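Govville Community Help > Home and Laundry > Folding and Storage

Folding printed T-shirts so the stack stays level and the print doesn't crack

Asked by Duarte Meireles
Viewed 3,283 times

I fold a lot of short-sleeved cotton T-shirts, mostly kids' sizes with large prints on the chest. Two problems.

1. The stack leans. After five or six shirts the collar side is visibly higher than the hem side and the pile slides when I carry it to the shelf.

2. The prints crease. Shirts with big block lettering come off the shelf with a line straight through the word, and on a couple of older ones the ink has started to split along that line.

Current method: shirt face up on the table, sleeves in, sides to the middle, then hem up to collar, then in half again. The shelf is a Sterkden closet unit, 12 inches deep. I don't want to hang them. A folding board is acceptable if it solves the second problem.

2 answers

Answer by Luminița Filip
Accepted

Both problems come from the same step. You are folding face up, so the sides close over the print and the last fold goes through the middle of it. The collar is the thickest part of the shirt, and if every shirt is stacked with the collar facing the same way, the height adds up on that side.

Procedure I use:

Lay the shirt face down. Pull it by the side seams, both sides at once, until the body is flat. Do not pull on the collar, which stretches.

Smooth from the center out to the edges. Any wrinkle left at this stage gets pressed in by the weight of the stack.

Fold one side in along a line from mid-shoulder to hem. Fold the sleeve back on itself so it stays inside the edge. Repeat on the other side. The two side folds should meet or nearly meet at the center back. On a wide print the folds may still catch the outer letters – move the fold line out half an inch and accept a wider rectangle.

Fold in thirds from the hem, not in halves. Halves put the crease across the center of the chest. Thirds put one crease at the belly and one just below the collar, which on most shirts misses the lettering. Check where your print sits before you commit, as some are set low.

Stack with the collar alternating left and right. Keep the pile to eight or fewer at 12 inches of depth.

For ink that has already split, there is no real repair. Wash inside out, cool, and keep it out of a hot dryer. Do not iron directly on the print.

A board gives you a constant width and nothing else. It will still crease the print if the shirt goes on wrong way up. I own an Onu board and use it for adult sizes only.

Keep the unfolded shirts and the finished stack on opposite sides of the work surface. If the stack is within reach of a loose sleeve, you will drag the top shirt off sooner or later.
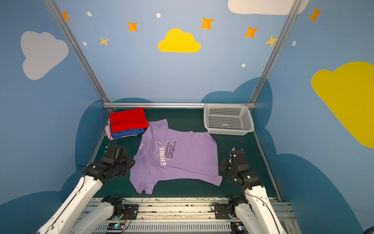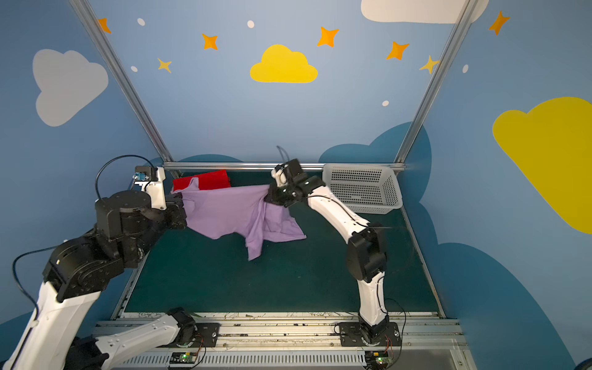

Lavender shirt, not yet folded. First picture: laid out, print showing. Second picture: held at both sides over the mat.

Comments on this answer

Virgil Ghiță: Thirds work on shirts up to a youth large. Above that I get a rectangle deeper than 12 inches unless I go to quarters.

Luminița Filip: Correct. For quarters, make the first fold short, so the hem stops two inches below the collar.

Duarte Meireles: Alternating collars fixed the lean. Still testing the thirds. Accepted.

Answer by Bianca Dinu
18 April 2019

just roll them. takes less room, no creases

Comments on this answer

Duarte Meireles: Rolled shirts do not stay put on an open shelf. I tried it in December.

Virgil Ghiță: Rolling suits drawers. It also curves the print, and thick ink does not like that either.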